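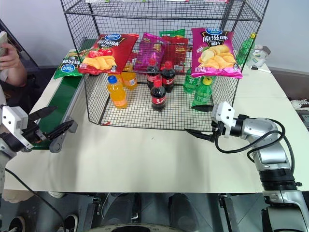

Figure 6. Chip bags and soft-drink bottles in a black wire-mesh cage on a white tabletop. Photo: the author.

6 shares | 8 comments

4. Finding the play button without looking

I should say up front that I went into this part of the study with a favorite. I've carried an Omura player in my coat for years, I love its chunky little buttons, and I fully expected it to wipe the floor with the touchscreen Jeston. It did win in the end, but by a lot less than I would have bet, and the way it won has me rethinking some of what I said in Section 2.

The task was simple. Each listener put the player in a pocket, put on a pair of Vulano earphones, and waited for a tone. When they heard it they had to reach in and do one thing: pause, skip forward, skip back, or drop the volume a notch. Pulling the player out to look at it counted as a miss, and so did hitting the wrong control first. I ran all of this at Cassim, in the long room upstairs, with everyone standing up (sitting squashes the pocket and makes the whole business much harder, as my pilot listeners told me, loudly).

We logged 700 reaches altogether, split evenly between the two players. I'd planned on more, but people got bored of the same four songs and I can't blame them.

Pausing was easy on both. The Omura has a raised ridge across its middle button and you can find it through a glove. The Jeston lets you double-tap anywhere on the glass, so there's nothing to find in the first place, and its fans in the group were very pleased with themselves about that! Skipping was where the two came apart. On the Omura, the forward and back buttons are the same size and shape, and if the player has flipped over in your pocket then forward is back. Nearly all of its misses were of this kind. On the Jeston you swipe, and swiping inside a tight pocket mostly means swiping the lining. Some listeners got quite good at it by hooking a thumb over the top edge, a trick I've since stolen.

Volume surprised me most. The Omura's wheel is lovely under a fingertip, with tiny clicks you can count, yet people overshot with it all the time. I had set the tone to ask for a single notch down, and the usual reach took off two or three. When I asked about this afterward, I kept hearing versions of the same answer: the first click didn't sound any different, so they kept going. The Jeston's side rocker moves in bigger steps and had hardly any overshoot. I had called big volume steps a flaw in Section 2. I still don't like them for quiet listening at night, but for blind use I think I had it backward.

A word on timing. The logger in our test rig adds a delay of about 200 milliseconds between a press and its timestamp, and I didn't correct for it. The delay is the same for both players, so it drops out of any comparison between them, but please don't lift the raw reach times from the appendix and set them next to somebody else's. They'll look slow.

I also want to own up to the pockets. Listeners wore their own clothes, and a roomy hoodie is a very different place from the front of a pair of jeans. I wrote down which was which and the Omura's lead holds up in both, though in hoodies it's so thin that I wouldn't build an argument on it. Next time I'd hand out the same jacket to everyone and be done with it.

The next section uses the same listeners and the same earphones, with the players clipped to a waistband so the controls always face the same way.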